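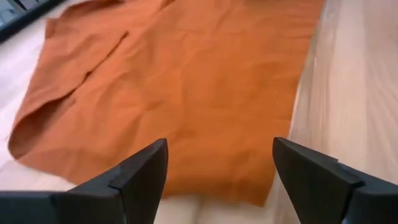 Figure 6. Garment on the worktop, fingers open, as viewed from the wrist camera.

6. Setting up the garment folding routine

This section applies to the Palia two-arm folding kit supplied by Clitinstead. It assumes that both arms have been fixed to the worktop and connected as set out in Section 5, and that the Irkar control software is running. Users who have bought a single arm should go to Section 8.

6.1 Preparing the worktop

1. Clear the area between the two arms. Small items may remain outside the working area if neither arm can reach them at full stretch.

2. Place one garment on the worktop. Shallow creases are acceptable, and a turned-over edge or a rumpled sleeve need not be corrected by hand. Buttons and zips should be fastened.

3. Open the wrist camera view in Irkar. Both finger tips must be visible in the lower part of the view, with the cloth between and beyond them. In Figure 6 the straight side of the garment stands out well against the pale wood. Where cloth and worktop are close in colour, use the dark mat supplied with the kit.

4. Check the light. A soft shadow along a fold is helpful to the edge finder. Strong glare on the worktop is not, and lamps should be turned away until the warning in the status bar clears.

Note: The edge finder has been set for cotton, linen and similar woven cloth. Knitted garments require the Lam settings file, which is supplied separately.

6.2 Setting the grip

5. Select Grip, then Cloth. The closing force is shown on a scale from 0 to 200. The factory value is 87 and should be kept for the first fold.

6. Lower the chosen arm in steps until the finger tip meets the cloth near the worktop. Approach from the side, with the finger sloping down towards the end of the fold. A finger brought straight down tends to push the layers apart.

7. Keep the other arm back from the cloth while this is done. Its joints stay powered and it may move as soon as the routine starts.

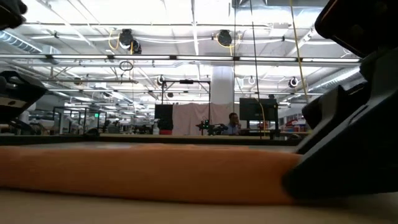
8. Press Hold and wait for the force reading to settle. If it has not settled after 20 seconds, raise the arm and repeat step 6.

9. Save the position under a name of up to nine letters. The same name must be used for both arms.

Caution: Keep hands, hair and loose sleeves away from the fingers whenever the arms are powered. The finger pads close without a warning sound.

Caution: Do not slide a closed finger along the worktop. This wears the pad and may mark a wooden surface - pads damaged in this way are not covered by the guarantee.

6.3 First run

10. Set the speed to Low and press Start. One person should remain within reach of the stop button for the whole of the run.

11. When the arms have returned to rest, compare the result with the fold plan on the Irkar screen. If a corner has been missed, return to step 6 and lower the finger by one further step.

Settings for thicker garments are given in Section 7.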